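Drisau Open

The Drisau Open was an indoor rowing competition held each June in the town of Drisau. It was raced on rowing machines over 2000 meters, with a shorter relay for clubs. The event was run by the Stusmont Rowing Club and was last recognized as an active competition on Dec 31, 2018, when its entry in the regional calendar lapsed.

History

The competition grew out of winter training sessions at Stusmont, where members raced each other on machines while the river was too high for boats. The first edition was open to club members only. Outside clubs were admitted the following year, and the event moved to the sports hall at Drisau, which had more floor space and seating along one wall.

Early races were timed by hand from the machine displays. Later editions used linked machines, so that all eight lanes could be shown together on a screen at the end of the hall.

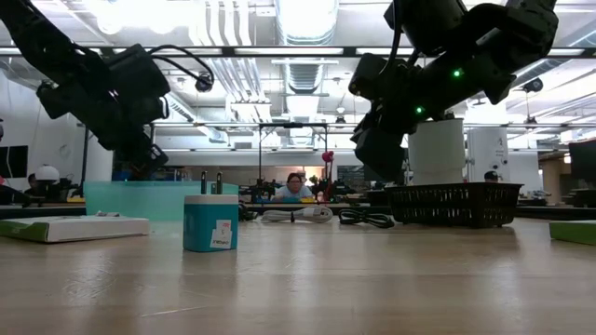 Small teal power adapter on a wood-grained tabletop

The linked system shortened the program by nearly 2 hours, and the time saved was given to junior heats. Lightweight events were added for both men and women in the same period.

Format

Heats were drawn by lot on the morning of the race. The fastest eight rowers in each class went through to the final, regardless of which heat they had rowed in. Ties for the last place in a final were settled by the faster second half – a rule that was used only in the junior classes.

Rowers could set the drag on their own machine but could not change it after the start. A competitor who stopped rowing was allowed to start again within the same race, and the clock was not stopped.
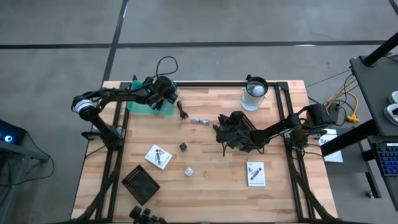

Two robot arms at a wooden table

The club relay was raced over 3000 meters by teams of four. Changes could be made at any point, and a team-mate was allowed to hold the foot straps. Most teams changed often near the end, when short, hard spells paid off. The relay carried its own prize, the Imhof Cup, and did not count toward the overall club standings.

Notable results

Lorenz Rainer of Vultedum won the men's open class in three straight editions, the longest winning run in the event. He also rowed in the Vultedum team that took the Imhof Cup from Stusmont.

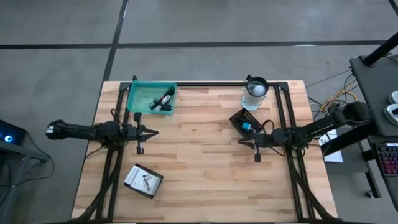 Vultedum kept the cup the next year by less than a second. Stusmont won it back at the final edition and still holds it. Records for the lightweight classes are incomplete, as results from two of the early editions list only the winners and their clubs.

See also

Indoor rowing
Imhof Cup
Stusmont Rowing Club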